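Takavau Counter and Stock Layout Project
Interim progress report, Phase 2
Submitted to the Alemow Fund, 24 June 2019
Prepared by Belmiro Carvalho

1. Scope of the period

Phase 2 covers the layout of the service counter at the Takavau site: placement of powered equipment, arrangement of packaged snacks and small bottled goods, and a written restocking procedure for counter staff. Work on the storeroom was completed in February and was reported separately. No change to the agreed scope was requested.

The stock record at the start of the period held 341 lines. After duplicates and discontinued goods were removed it holds 239. The full list is in Annex A. Goods removed from the record were returned to the supplier where the terms allowed it, and otherwise moved to the back shelf for staff use. Opening the record to the Abreu branch was planned for this period and has been moved to the next one.

2. Work completed

2.1 Counter surface

The brown tabletop has been kept. Replacement was considered in the original proposal and dropped after the surface was cleaned and inspected. It shows some wear at the front, where crates were set down, and none that affects use. The matte finish makes price cards easier to read under the ceiling lights than the gloss samples supplied by Vindia.

The middle of the counter is reserved for handling goods. Equipment, racks and display pieces go toward the sides. Staff had been using the middle for deliveries that had not been checked in, and these now go on the trolley.

2.2 Powered equipment

The black unit with the yellow control panel has been assigned a position at one side of the counter. Access to the red switch and to the emergency stop is the controlling requirement. Nothing may be stacked against the panel, and display pieces are not to be placed where a person would have to reach over them to get to the stop.

Cord management is open. The cord leaves the side of the housing below the emergency stop, so any slack ends up on the working surface. A clip under the counter edge was tried and came away. A screwed guide is on order. Until it is fitted, the instruction is to unplug the unit when it is not in use and coil the cord beside it, clear of the goods.

The printed text on the panel is small. Hrvoje Radulović is preparing an enlarged card with the same wording, to be fixed to the wall at eye height.

2.3 Display and trays

Snacks and small bottles were previously kept in the cartons they were delivered in. They have been moved to a clear acrylic organizer with several tiers. Bar packets and boxed goods stand upright in the upper tier. Bottles lie on their sides in the lower tier with the caps toward the customer. Dark boxes go in the compartment below the pink ones, where the contrast makes a gap easier to notice during a stock check.

Loose items that do not fit a compartment go in the off-white tray. The tray is a holding place and is to be emptied at close. In practice it tends to fill with single bottles and small packages over the course of a shift, and the closing check now includes it.

The white wire rack has been kept for overflow. Its position on the counter is provisional.

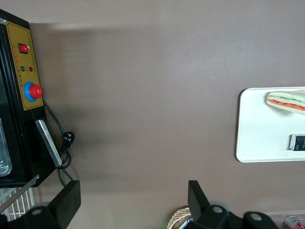
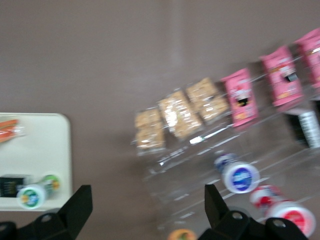 Bláthnaid Hegarty asked whether bottles lying on their sides would be returned to the right row once customers had picked them up to read the labels, and suggested that the lower tier carry a shelf strip with the product name under each row. She also noted that caps of the same color are easy to confuse from the customer's side of the counter. Both points have been accepted. Strips will be printed with the next batch of price cards, and rows with similar caps will be separated by at least one other product.

3. Restocking procedure

The draft procedure was issued to counter staff at the start of the period and revised once. The current text reads as follows.

Restock from the back of each row. Move older packets forward before adding new ones. Keep the front of the packet toward the customer and do not lay bar packets flat. Do not add a second layer to the upper tier. Return bottles with the cap to the front. Wipe the shelf edges before goods go back. Record shortages on the counter sheet at the time they are found.

Benedita Serrano timed the procedure over several shifts. Most of the time goes on locating cartons in the storeroom, and only a small part on the counter itself. The storeroom labels will therefore be changed to follow the order of the organizer tiers, upper tier first.

4. Problems and corrective action

Reflections. The acrylic edges reflect the ceiling lights strongly, and clear wrapping adds glare of its own. From certain positions the packet fronts are hard to read. A change of angle is being tested before any money is spent on diffusers.

Stability. The organizer has no fixing to the table. Non-slip pads have been requested. Adhesive was rejected on account of the finish.

Mixed sizes. Bar packets of different sizes share a tier, and small packets slip down behind larger ones. Dividers are available from Vindia in one width only, which is too wide for the smallest packets. Glória Bettencourt has asked for a quotation for cut pieces.

Returned goods. Packages handed back at the counter were being placed in the tray together with items waiting to be shelved. A separate box is now kept under the counter for returns.

5. Expenditure

Spending on display pieces, trays and labels to date is 548 dollars, within the line approved for fittings. The cord guide and the non-slip pads are committed and not yet invoiced. The cost of the cut dividers is unknown until the quotation arrives. No transfer between budget lines is requested at present. Receipts are in Annex B.

6. Next period

Fit the cord guide and confirm the position of the powered unit.
Print shelf strips for the lower tier.
Relabel the storeroom shelves.
Decide whether the wire rack stays on the counter or moves to the storeroom.
Repeat the shelf check with staff who did not take part in the layout work.
Open the stock record to the Abreu branch.

One decision is needed from the Fund. The approved fittings list names display pieces and trays but does not mention dividers. Written confirmation that cut dividers may be charged to the same line would allow the order to be placed as soon as the quotation is received.

Annex A: Stock record after revision
Annex B: Receipts, fittings
Annex C: Restocking procedure, revised text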